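# Cleaning a maple board used for children's block play

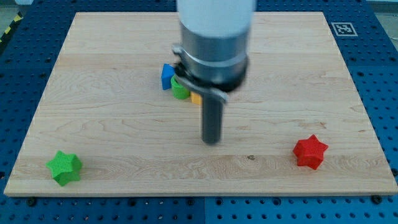
Our center keeps a maple board on the activity table for sorting and stacking small colored blocks. Two of the star pieces have a bumpy surface, and dust from them settles along the plank seams. Please advise on a suitable cleaning method and on whether the board should be oiled.

Posted by Skota Learning Center

**Sisten Woodcare Desk**

Wipe the board along the grain with a cloth dampened in plain water, then dry it at once. Do not soak it. For the seams, a soft dry brush is sufficient. Food-grade mineral oil may be applied every 2 months - both faces should be treated equally, or the board may cup. Allow it to stand overnight before the blocks are returned.

**Kobori Play Library**

We use soapy water. No complaints so far.

**Isora Materials Room**

The advice on oiling both faces is correct. We maintain 74 boards and have retired 2 of them, both for cracks at the seams after washing in a sink. Textured blocks should be cleaned separately with a dry toothbrush. If the blocks are painted, test one point of a star first.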